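Sunday, late, tea going cold

Well, I finally made the quince paste! Three weeks of those quinces sitting in the hall making the whole apartment smell like a fancy candle, and today I ran out of excuses. Fotis gave me the bag back when his mother's tree went crazy, and every time I've seen him on the stairs since then he has asked "and?" and I've had to say "soon."

I forgot how hard those things are. I went at the first one with the small knife and nearly took my thumb off, so out came the big one from Michailidis (the hardware store, not the bakery), and even then it was like sawing a doorknob. I did 6 of the biggest and left the little knobbly ones for another day — or for the compost, let's be real.

Then the boiling, then the sieve, then the sugar. The recipe Femke wrote out for me says 800 grams and then, underneath, "or less, taste it, you're an adult." I used all 800. I stood there stirring with a dish towel wrapped around my arm because it spits like you wouldn't believe, and I listened to the whole of that radio play about the lighthouse and still couldn't tell you who did it.

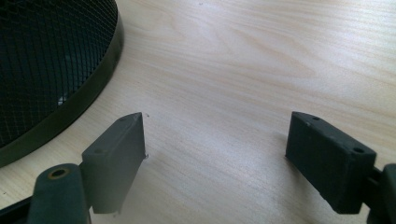
*Photo: Femke Verstraete*

The color! It goes in the color of nothing, sort of wet cardboard, and then somewhere in the second hour you look down and it's brick red. I called Femke to tell her and she said yes, she knows, that's what quinces do, and was I stirring while I was talking? I was not. It caught a bit on the bottom. I scraped around the burned part and I don't think anyone will taste it, except probably Fotis's mother, who tastes everything.

Femke has been offered the job at Banora, by the way. She dropped it in right at the end of the call, after ten minutes of sugar talk, like it was the weather. It would mean moving in November, and it's a seven-hour train ride with the change at Clarnumitz, and I said all the right things and I meant most of them. She's been bored stiff at Plaretti since the spring and she deserves somebody noticing how good she is. I just thought we'd have the winter. We were going to do the marmalade together in January, and I was finally going to get her to teach me the sourdough without shouting.

She hasn't said yes yet. She wants to sleep on it, and knowing her she'll make a list with a line down the middle and then ignore it.

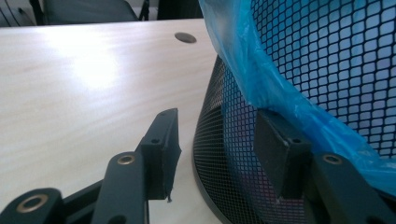 Anyway, I poured the paste into the two shallow dishes and the old loaf pan and put them on top of the bookcase, where it's warm and the cat can't be bothered to climb. It's supposed to dry for days. I've already been up on the chair twice to poke it. Still sticky, with a nice skin starting around the edges.

The pot is soaking and I suspect it'll be soaking until Tuesday. My arm aches, there's a pink splash on the ceiling that I can't reach, and I'm out of sugar for the coffee tomorrow.

Need to buy: sugar, parchment paper, stamps. And a good hard cheese to go with the paste. I'll cut Femke the first piece, from the loaf pan end where it didn't catch.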